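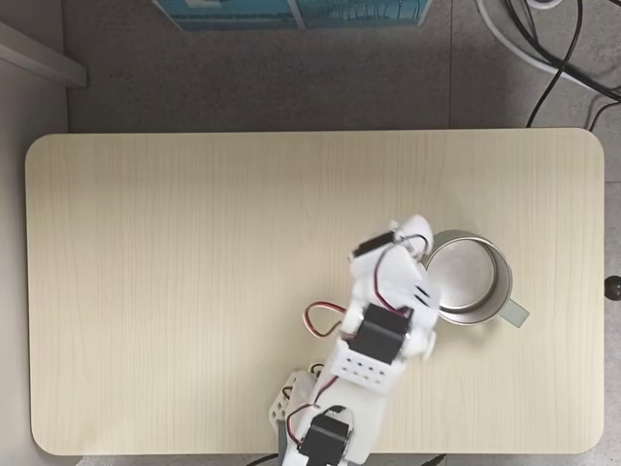

Stainless steel mug with a mint-green handle.

Plisia Residence Hall: Shared Kitchen FAQ
Updated 2021-09-01

Who may use the shared kitchens?
All residents with a current room contract may use the kitchen on their own floor. Guests may use it when their host is present.

Are dishes and cookware provided?
No. Residents supply their own plates, mugs, pots and utensils. Please mark each item with your room number.

How much storage does each resident receive?
Each resident is assigned one cabinet and one refrigerator shelf. Cabinet keys are issued at the front desk against a deposit of $25.

What happens to items left in the sink?
Items left overnight are moved to the bin beside the door. They are held there for 4 days and then discarded.

May I keep a rice cooker or hot plate in my room?
Hot plates are not permitted anywhere in the building. Rice cookers may be used in the kitchens only.

When are the kitchens closed?
Kitchens close for cleaning on weekdays from 10 to 11 a.m. The Ostitz wing kitchen will also be closed for part of November while its ovens are replaced. Residents of that wing may use the kitchen in the Kundia wing during this period.

How do I report a broken appliance?
Call extension 763 or write to Miloslav Paulík, Housing Office, Room 13. Please do not attempt repairs.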